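Skovcombe Home Care Board > Breathing equipment > Compressor getting louder after filter change

rukow_60
Posted 16 July 2026

My CPAP is fine, this is for my mother's oxygen concentrator. It's a Clarkuvix, 488 hours on the meter. I changed the intake filter last night and now it has a low buzz that wasn't there before. Flow reads the same on the dial. Has anyone had this?

tallpines
Did you use the felt filter or the foam one? The foam one is a little thicker and the cover doesn't close all the way. Mine buzzed until I pushed the left side down hard.

rukow_60
Foam. The supplier sent it as a replacement for the felt. I'll check the cover.

marge47
I would not run it with the foam one. The manual for mine lists felt only. Call the supplier and ask for the right part.

tallpines
I've run foam for two winters with no alarm. The supplier told me either one is OK.

marge47
Your supplier and mine don't agree then. I'd still go by the manual.

dkhổng
It may have nothing to do with the filter. When you pull the unit out to reach the back, it often goes back touching the wall or a cabinet, and the cabinet picks up the hum. Pull it out a foot and listen again. Also keep the washable cabinet filter on a schedule. I do mine in the bathroom every week – warm water, a drop of dish soap, rinse, then let it dry all the way before it goes back in.

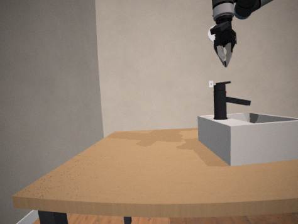
Small white basin, black faucet

marge47
Agree on the drying. I keep two and swap them.

rukow_60
OK, two things. The cover was not latched on one side, and the unit was up against the dresser. I fixed the cover first and it was a little better. Moving it made the bigger difference. There is still a faint buzz if I put my hand on top.

tallpines
Faint is normal for that model.

marge47
Maybe, but get the felt filter anyway. The last one I bought was 27 dollars for a pack.

rukow_60
Ordered the felt. She has a backup tank in the closet if I need to shut the machine off. I'll post again when the filter comes.

dkhổng
Write down the hours when you change it. The service tech will ask.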